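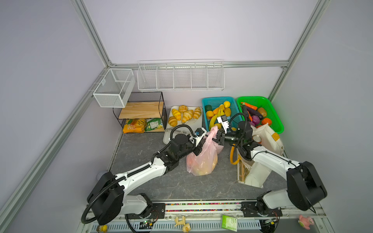 Dovthorpe Demonstration Days: Frequently Asked Questions

Last updated 2023-11-16

So you want to come and drive the arms for a day? Great! We get the same questions in nearly every email, so we've put the answers in one place. If yours isn't covered, write to the Dovthorpe desk and we'll add it.

What will I be doing?

You'll be teleoperating a pair of robot arms through a short household task, over and over, while the system records everything. One full run of a task, from the reset position to the end, is what we call an episode. The episodes go into the training set for Demis, our learning system, and Demis tries to pick up the skill from them.

What kind of tasks are there?

This season is all groceries. Bagging, unbagging, sorting fruit from vegetables, moving bread to a tray, putting snacks on a rack. The bag tasks are the ones we need most right now, and they're my favorite to watch. A thin plastic bag never lands the same way twice, and getting one gripper on each handle takes real concentration the first few times.

Do I need any experience with robots?

No! Some of our smoothest operators had never touched one before. You'll get a 30 minute warm-up that doesn't count toward anything. Most people stop thinking about their hands somewhere in the middle of it, and then it gets fun.

How many episodes make up a task?

We aim for 200 good ones per task before we train. The first Demis run on the two-handle bag task used 110, and it would reach for the left handle beautifully and then wave the right arm at nothing. So we went back for more.

What counts as a good episode?

Start from the reset pose, finish the task, don't pause for long stretches. It does not have to be elegant. If you miss a grasp, recover and keep going – those recoveries are some of the most useful data we have, and they're hard to get on purpose.

What if I drop something or knock things over?

If you can fix it with the arms, fix it with the arms. If you can't, press the discard pedal and call out. Please don't reach into the enclosure while the motors are live, even for something tiny. The floor lead will stop the arms first.

Should I put things back in exactly the same spot each time?

Please don't. Follow the reset sheet for which items go in, but vary where they sit. Turn the bag, swap the baskets, lay the paper bag the other way around. An early batch had the fruit in one place for a whole week, and Demis learned the place and not the fruit.

Can I choose my own way of doing the task?

Within reason. We ask everyone to use the same order of steps, written on the card at your station, and beyond that your own style is welcome. If you find a better order, tell Þórarinn Þórarinsdóttir, who writes the cards. Two of the current ones came from operators.

How long is a session?

Four blocks with breaks between them. We start at 9. Your wrists will let you know when they've had enough, so take the breaks even if you're on a roll.

Where is the data kept?

Recordings are stored at our Cliltwood site and copied overnight. Episodes are filed under an operator number. We don't record sound.

Can I see Demis run what I taught it?

Yes, and please do! We hold a replay afternoon after each training run. The next one is in January, with the Egilsson rig set up for bagging. Come even if you only did one session.

Can I bring a friend?

Sure, as long as they sign in and are on the list the day before. Spare stations fill up fast on bag days.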